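Reviews > Food Gifts & Mail Order

Srisuk Candied Citrus Tin, the 7-variety one

My sister-in-law sends fruit. Every winter a box of grapefruit lands on the porch with the thud of a dropped bowling ball, and every winter we eat four and feel guilty about the rest. So when Kittipong Wongsuwan at work passed around a tin of candied peel from Srisuk, I ordered one for her, and one for me, in the interest of fairness.

The tin is handsome and almost impossible to open. I used a butter knife, then a bigger butter knife. Inside are seven paper sleeves, each holding a different peel, and a folded card about the orchard that I lost right away and haven't missed.

Orange and lime are the reason to buy it. They're chewy without gluing your teeth together, and somebody had the sense to leave a little bitterness in. The pomelo comes in thick slabs and tastes like very good soap, which I mean kindly, as I finished it in one evening. Ginger isn't a citrus fruit, but it has a sleeve anyway. The chocolate-dipped lemon had a white bloom on it and went to my husband, who will eat anything.

Net weight is 516 grams. Jolthorpe sells a similar assortment in a plain cardboard box, and theirs has more sugar rattling around in the bottom than I like to pay for. Collano's is prettier still and mostly tissue paper.

Shipping took longer than the site promised in September, and the tracking page said "preparing" until the tin was on my kitchen counter. I wrote to customer service and got a polite reply from Ximena Zavala, who refunded the postage. Full marks to her.

Would I buy it again? Yes, but only after I've bought something to get the lid off. Four stars.

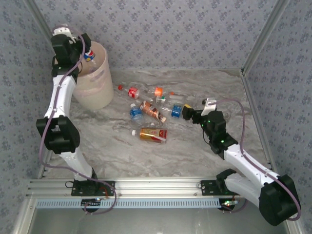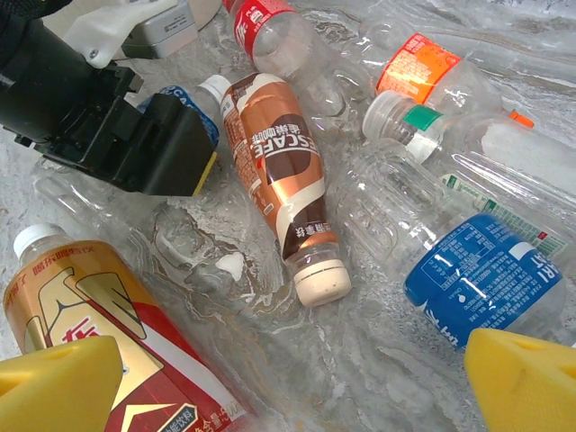
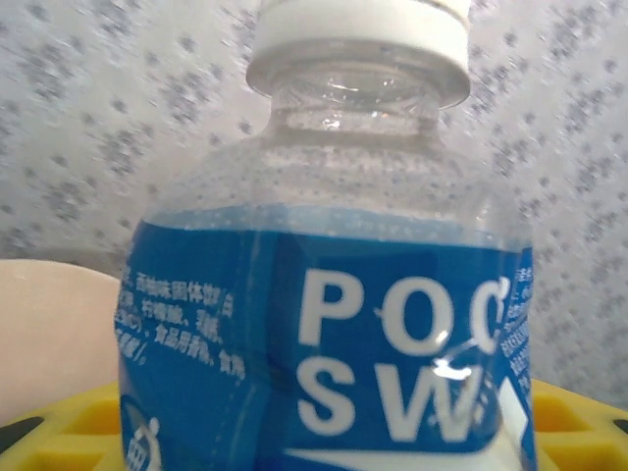
Plastic drink bottles, three views.

© Tirbridge Pantry Reviews | Contact | Back to top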